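Subject: Re: [bench] refinishing the butcher-block top
From: Jeferson Quintana

On the July thread, Meireles list admin wrote:
> We have the same kind of top at the Trestik shop and it has started
> to show scuffs along the front. Did you sand yours back before
> oiling, or just oil over the marks? Also wondering if the clamps
> have dented the edge.

I sanded, but only where it needed it. The top came from Rillar with a thin factory oil on it, and that was gone from the middle after the first winter. I went over the worst patches by hand with 120 and then 180, always along the planks, and wiped it down with a barely damp rag. A power sander is faster, but the last time I used one I left swirls that showed up as soon as the oil went on.

Then two coats of Plultby hard oil, with a night between them. One can cost me 46 and there is plenty left.
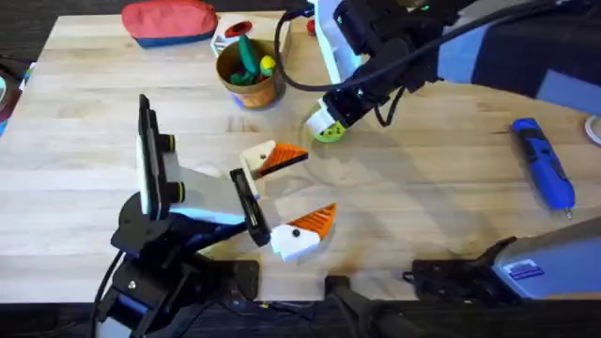
A few light scuffs are still in the wood and I have decided to live with them. Getting them all out would mean taking down the whole surface, and the pale color would come up uneven against the back edge, where I didn't sand.

On the clamps: yes, they will mark it if you tighten them straight onto the wood. I cut 5 pads out of an old leather belt and put one under each clamp foot. The dents I already had came up most of the way with a wet cloth and an iron on low. Do that before you sand.

Small things like pouches and pencil cases can stay on it once the oil has cured, but give it a full week. I put a zippered case down on the second day and the fabric left a print that I had to rub out with 2000 paper and a bit more oil.

If anyone wants the rest of the can, I can bring it to the next meeting. I'd take 20 for it.

Jeferson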